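Reading Hiebert's plays vs. seeing them staged

hollowayj
Posted in Stage and Screen

I finished the Skarkgate cycle last night, all four plays, in the filmed version from the Divlow Theater. I had tried to read the first one in college and gave up before the end of act two. It was all dukes arguing over a toll bridge. On stage the same argument had me sitting forward. Has anyone else had this with Hiebert? I'm trying to decide if I should go back to the texts or just leave them alone.

pell_mell
I'd go back. The Divlow version cuts a lot. The steward's speech in the second play is down to maybe a third of what's on the page, and it explains why he opens the gate in the fourth. Without it he just looks like a coward.

hollowayj
I did think he was a coward. I thought that was the point.

pell_mell
It's a reading, but it isn't the one in the text. He has been told the garrison is already dead. They cut the letter scene completely.

Chia-hao Cheung
I was in a community production of the third play a few years ago (I was the younger Zastitz brother, plus two messengers) and we cut the letter scene too. It doesn't play. You have one man reading out loud for five minutes while three others stand behind him. Our director tried it with the others moving around and it was worse.

What surprised me was the toll bridge argument. On the page those lines look flat. Once you have to say them to someone's face you find out each duke is answering what the other one said two speeches ago. It took us most of October to work that out.

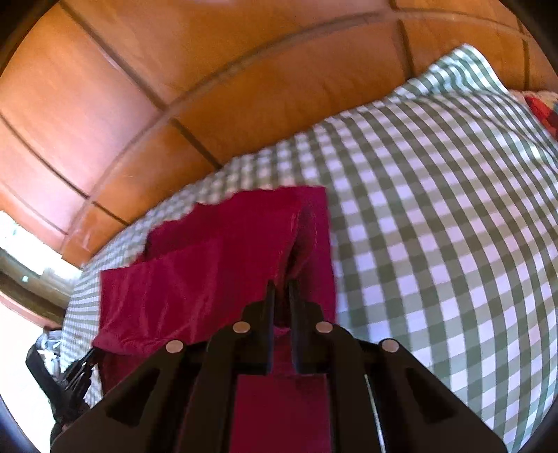
The other thing I'd say is don't start with the first play if you go back to reading. Start with the third. It's the shortest and it has the best parts for the brothers, and you already know the plot now anyway.

marrowbone
Disagree about starting with the third. The brothers' quarrel only matters if you have seen them get along in the first one. Read in order.

Also I'm going to be the one person here who didn't like the Divlow films. The old duke mumbles. I had the volume at 100 and still needed subtitles for the deathbed scene. If you're going to film verse, I want to hear it.

hollowayj
I liked him. He sounded like a sick old man.

marrowbone
He sounds like that in the first play too, when he's supposed to be leading a cavalry charge.

quillfeather
Which edition are people reading? I have the one-volume collected plays, 1,205 pages, and the notes are at the back. I was flipping back and forth so much I lost the thread of the scene. I think that is half of why people bounce off these plays.

pell_mell
Get the single paperbacks if you can find them used. The notes are at the foot of the page. The introduction to the second one gives away the ending of the fourth, so skip it until later.

quillfeather
Thanks, will look.

Chia-hao Cheung
Back to marrowbone, I think the mumbling is a fair complaint in the first film. By the last one I'd stopped noticing. The actor playing the older Zastitz brother is very clear all the way through and I'd watch the whole thing again for his scene at the well.

marrowbone
The well scene is good. I'll give you that.

tamsin_r
Coming in from the other side, I read them first and loved them, and the films let me down. The siege in the fourth play is all offstage in Hiebert. People run in and tell you about it. The film shows it, and it's 44 extras and some smoke. I had a much bigger siege in my head.

pell_mell
Agree completely. The last messenger's report is on page 91 of my paperback and it's the best thing he wrote. In the film they play it over shots of the fighting and you can hardly follow the words.

hollowayj
OK, that settles it for me. I missed that speech almost entirely. I'll order the fourth one and read the siege at least, then see about the rest. Probably in order, sorry Chia-hao.

Chia-hao Cheung
No problem. Read the third one twice.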